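**Ukach Community Reuse Program - progress report to the Mujić Foundation, third period**

Dear program officer,

please find our report for the period which ended in May. As you have asked last time, I kept it short, and the full budget table is sent separately.

**Collection**

In this period we have received 928 kilograms of unwanted household electronics, nearly all from the two drop-off days in Troltton. The second day was much busier than the first, as the municipal newsletter had printed our hours correctly this time. Most of what came was printers, kettles and old televisions. We still can not accept televisions with glass tubes, and we have put this on the sign in bigger letters.

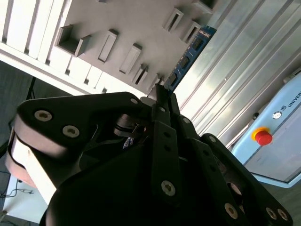
*Gripper with black finger links and silver screws.*

**Refurbished computers for families**

We gave 56 computers to households on the list of the Stunotent settlement centre. The target for the period was lower, so we are ahead, but I would like to be careful with this result. Many of these machines came in one donation from an accounting office which was moving, and we can not expect such a donation again before winter.

Each family gets the computer with a keyboard, a mouse and a one-page guide. The guide is now printed in seven languages. The translations were checked by parents from the centre, who also asked us to remove the word "troubleshooting" - we now write "if something is wrong". 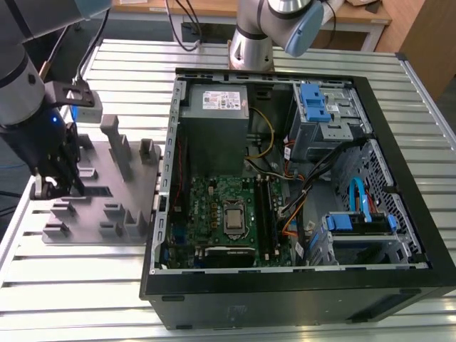 *Open desktop tower with the side panel off, motherboard and power supply inside.*

**Evening classes**

The classes on email and online forms began at 6:30 pm in the library basement. Attendance was good in the first weeks and then it fell when the soccer season started. We have moved the class half an hour later and the parents are coming back. The most requested topic is still how to book a medical appointment.
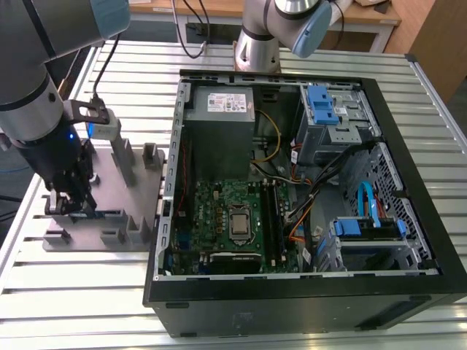 The library has offered us the same room until the end of the year without charge, except for cleaning. This saving is shown in line 7 of the budget table.

**Difficulties**

Our van failed its inspection and was off the road for three weeks. We rented a trailer, which was not planned in the budget. I ask for your approval to cover this cost from the money left in the printing line. 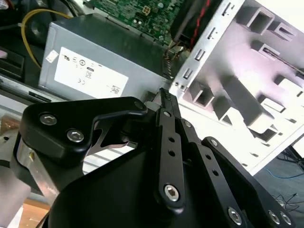
We are also late with the survey of families. The questions are ready, but the centre would like to see them before we send them out. I expect to include the answers in the next report.

With kind regards,
Program coordinator, Ukach Community Reuse Program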